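4.2 Coding of commemorative logos

The second corpus consists of temporary changes made by commercial websites to their own logos on national days. We treat these changes as a low-cost form of symbolic recognition. A firm that recolors its wordmark for one day commits few resources, but it must still choose which elements stand for the country in question, and that choice can be coded.

Items were drawn from the Plomeck archive, which stores one capture of each listed home page per day. We searched for captures in which the logo region differed from the captures on the days before and after. This step returned 1,000 candidate items. Seasonal designs, product launches and sporting events were removed by hand, as were duplicates served to more than one country edition. The remaining set contains 124 logos covering 29 national days. Independence days make up the largest group, followed by constitution days and the birthdays of reigning monarchs.

Each logo was coded on 8 variables: use of flag colors, use of the full flag, plant, animal, building, landscape, human figure, and text in a national language. The variables are not exclusive. A logo with flag colors and a flower receives a positive code on both. Flag colors were coded as present only when all colors of the current flag appeared and no other color covered a larger area. This rule excludes several designs that a casual reader would probably accept, among them those that set a two-color flag against a wide green field.

Plants raised the most difficulty. Official national flowers exist in some countries by statute, in others by custom, and in others not at all. We coded the plant variable without regard to legal status and recorded status in a separate field, following Sadeghi. Where a species could not be identified from the drawing, the coders entered the family or left the field blank.

Two coders worked independently. Disagreements were listed at the end of each batch and settled by discussion, with Kwadwo Quaye deciding the cases that stayed open. Most disagreements concerned the building variable, in particular whether a skyline reduced to a few strokes should count. It was counted if at least one structure could be named by both coders.

Two limits of the material should be noted. First, the archive holds the home page as served to a visitor in Skorkport, so designs shown only within the celebrating country are missing unless the site also displayed them abroad. Second, a missing logo cannot be read as a refusal to mark the day. Firms differ in how often they alter their logos for any purpose, and for the smaller sites we have no base rate. The models in Section 5 therefore include a term for the number of alterations per site in the same year, and the Brellum subset, for which this number is unknown, is reported separately. 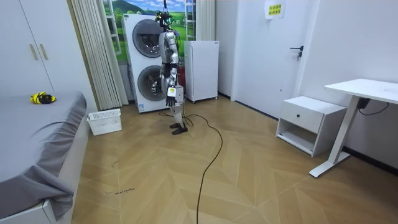
Figure 3. Humanoid robot standing on a herringbone-patterned floor, with a support tether overhead.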